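Chapter 2
Posture and Movement at Work

Workers at the Cundton plant reported sore necks and shoulders for years before managers reviewed how each task was done. The review, led by Morag Urquhart, covered 57 work stations. It found that small changes in reach and height could ease strain over a full shift.

This chapter introduces the main terms used to describe body position. Students should read Section 2.1 before starting the exercises.

Key terms: neutral posture, reach, static load, rest break.

Raised arms place a load on the shoulder muscles, even when the hands hold light objects. 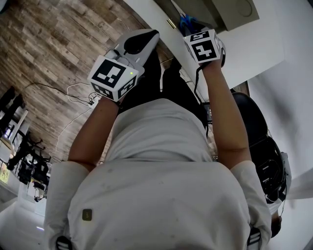 2.1 Neutral Posture

A joint is in neutral posture when the muscles around it do little work.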